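Consumer Research Methods, Unit 6
Why things get thrown away: reading claims about product lifespan

Read this before the seminar. Bring the Bednarek chapter and your own notes on the Greto survey. You don't need the appendix.

1. The claim

Most of you will have come into this course believing that products used to last and now they don't. You may be right. What I want you to notice is how little of what you've read supports it. The usual evidence is a grandmother's refrigerator that is still running. We don't hear from the grandmothers whose refrigerators quit, and those went to the dump long before anyone thought to write an essay about them. This is survivorship bias, you met it in Unit 2, and it ruins more arguments in this field than any other mistake.

The second kind of evidence is the repair story. Somebody paid 60 dollars to fix a toaster in the old days and can't get it fixed now. Fine, but what did the toaster cost compared with a week's pay? If the new one is cheaper than an hour of a repair person's time, people will stop repairing toasters even when the toasters are every bit as good as before. A drop in repairs tells you about wages and prices first. It may tell you something about quality after that, and you have to do the work to show it.

2. What "lifespan" means

Three different numbers get called lifespan, often in the same article.

Service life: how long the thing works.
First-owner life: how long the buyer keeps it.
Time in the home: how long until it leaves the house, including the years in a closet.

The Greto survey measured the second. It asked 300 households when they last replaced a list of items and then reported the answers as if they were the first. Look at the wording of question 4, where "stopped using" covers broken, sold, lent to a cousin and put in the attic. I don't see how anyone can get failure rates out of that.

Computers are the worst case. An office may replace its desktops on a schedule, whether or not any of them has failed. Count those as dead and you get a short life. Follow them to a second owner and you get a longer one.
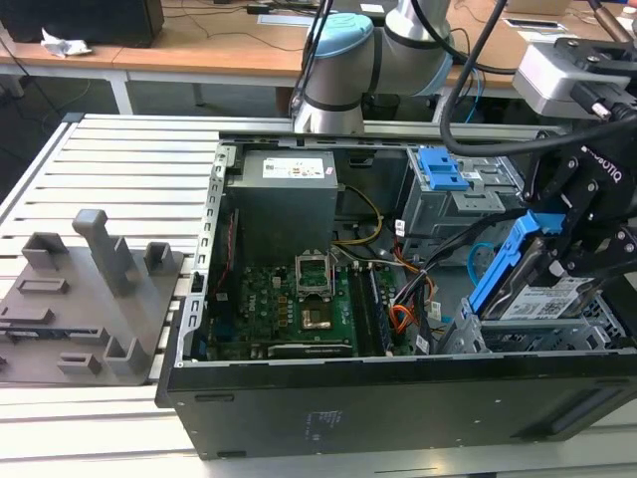
Desktop computer with the side panel off, showing the power supply and motherboard.

Ask what it would mean to say that such a machine has reached the end of its life. Memory can be swapped, and often so can the power supply. If you replace both, do you restart the clock? Bednarek says yes on one page and no a few pages later, and I have never found anyone in the literature who settles it. Pick a rule, write it down and stick to it.

3. The Deltdale data

The Deltdale study is the one people quote when they want a hard number. It looked at items brought to a town drop-off site during one November and found that 93 of the appliances tested could be made to work with minor repairs. Newspapers turned this into "most of what we throw away isn't broken."

Problems, in the order I'd raise them:

The sample is whatever people chose to bring in that month. Anyone who gave a working item to a neighbor isn't in it.
"Minor" was decided by the person doing the testing, after the repair.
There was no second tester.
Labor was counted as free.

Gonçalo Sequeira's reply defends the study on the grounds that an imperfect count is better than none. I'm not so sure. A bad count gets repeated, and once it is in a headline the footnotes don't travel with it. His better point is that the Fludbridge follow-up got 94 using a different tester. Before you are impressed, check how many items each site tested. Fludbridge doesn't say – I wrote to ask and got a polite answer with no figure in it.

4. Planned obsolescence

Use this term carefully. It needs a plan. A cheap hinge that breaks early may be a plot, or it may be a cheap hinge that customers picked over the better one because it cost less. To show the first you need memos, test records or testimony. A pattern of early failures won't do it by itself. Several student papers last year used the word "deliberately" with nothing behind it, and I marked them down for that.

I'd be just as hard on the other side. "Consumers want novelty" is usually stated by people with something new to sell, and the support tends to be a survey asking people whether they like new things.

For the seminar

Choose one product type. Write one page on how you would measure its service life, what you'd count as failure, and who would be missing from your sample. Say what result would change your mind. Papers that leave out this last part will be handed back unread.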